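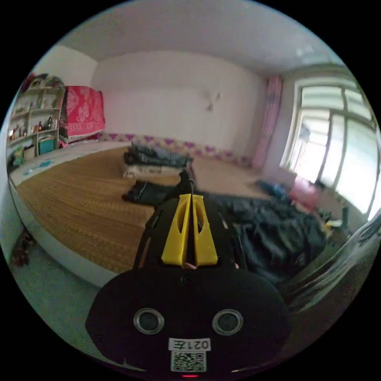 30 July 2019
Bedroom, Olvera flat. Bedding and storage, entry 2.

Purpose: settle the folding order for the bed and get the spare bedding off the mat before the shelving is relabeled.

Straw mat stays on the bed for the summer. It is to be wiped with a damp cloth along the weave, then left uncovered until dry. Do not fold it; roll only.

Bedding stack goes on the mat in this order: light quilt at the bottom, gray-blue and dark pieces on top. The quilt holds its fold best and gives a flat base. Folded garments are kept separate from the stack and go to the closet at the end.

Navy blanket still to be folded. Method as before: halve lengthwise, halve again, then thirds. Tumaini Ndung'u gets a smaller bundle with quarters, but it slides when anything is put on it. Staying with thirds.

Weighed the spare pillow insert (Drevico, the older one) on the kitchen scale: 969 g. Label inside the seam is unreadable, so no figure to compare against. Repeat after airing.

Shelving: bottles remain on the middle shelf, teal box on the lower one, basket at the bottom. Top of the unit is overloaded and needs sorting. The red-pink cloth with the fringe stays over the stack beside it as a dust cover. Shake it outside, not over the bed.

Open items:
- Lurnano storage bags, 2 needed, medium size.
- Pink cushion: cover to be washed cold, separately.
- Check the mark on the back wall near the center. Try a dry eraser before any cleaner.

Time for the full job roughly 3 hours, with the wash running. Tumaini has the bag order.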